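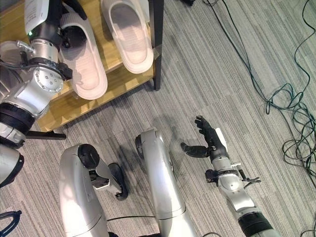 Re: Slipper rack task, Clenell site: staffing and shift questions

From: Elżbieta Tokarz
To: furkmont-floor list

Replying to the list so that everyone on the housekeeping side gets the same answers. Milagros's message is quoted in sections, with my replies between them.

> From: Milagros Arroyo
> To: furkmont-floor list
>
> We have been told that guest footwear at Clenell moves
> to the robot in July. Four of us do that work now, on top
> of rooms. I have read the Bernadell summary and it covers
> the robot but says very little about the people.
>
> 1. Who is responsible for a pair that ends up in the
> wrong place or gets marked?

The attendant signed on to the station is responsible for the log entry. The station is responsible for the result. Damage goes to the maintenance budget and does not appear on an attendant's record. Vilmos Pintér has this in writing from Bernadell and will forward the page.

> 2. What does the robot do with the rack, exactly? The
> summary says "handles footwear."

It places and removes open-back slippers on the low rack, the one with the wood shelf and black metal frame. Slippers are handled by the strap. Closed shoes, boots and anything with laces are out of scope for this release and stay with staff. So are racks with more than one shelf in use.

Inspection also stays with staff. The software can tell whether a slipper is on the shelf and which way the toe points. It does not judge whether the footbed is clean. An attendant still has to look at each pair before it goes out, and the time for that has been put back into the plan after Géza Bíró noted that the first draft had removed it.

> 3. How many pairs is it expected to do, and are we going
> to be compared with it?

The trial at Dudás logged 1,221 placements. Of those, 616 were done with no operator input. The remainder needed either a confirmation at the console or a full takeover. The two cases were not separated in the log, so I would not read a labor saving out of that figure. The Clenell log will have separate codes for them.

No individual rates will be compared. The log records the station and the event code. The operator name is stored in the sign-on table only, and the weekly report does not join the two. Judit Szalai has asked for that to be stated in the site agreement, and I support it.

> 4. Where are we supposed to walk? In the practice room
> there are cables on the carpet and I have to get past
> with a cart.

Agreed that this is open. The layout drawing shows a cable run along the wall only, and that does not match how the station is set up for practice. Until the drawing is revised, the rule is as follows: no carts inside the station while it is powered, linen goes around by the service corridor, and cables are coiled off the walking route at the end of each session. The extra walking counts as work time. Use code 4 on the time sheet.

> 5. What happens to our hours?

Nobody's contracted hours change through the end of the trial. What does change is the split. At present footwear is fitted in between rooms, whenever there is a gap. With the station, one attendant per shift is assigned to it for a fixed block and is taken off rooms for that block. The other three cover the rooms. Milagros pointed out to me by phone that this makes the room block heavier, and she is right. The room target for those three is lowered for the trial, and Vilmos is to publish the new number before the first assigned shift.

Operator training is paid and takes place during the shift. It covers sign-on, the stop button, clearing a dropped slipper, and the event codes. Console takeover is a second module. Attendants who complete it move to the technical grade for the hours they spend at the console. Whether the grade becomes permanent has not been decided.

> 6. Can we say no?

To console work, yes. To the assigned block, only by swapping with a colleague, same as for the laundry rotation.

Two items are still open on my side: the revised layout drawing, and the stop button position, which Géza wants moved closer to the corridor door. Corrections to the list, please, and not to me directly.

Elżbieta Tokarz
Process engineering, Furkmont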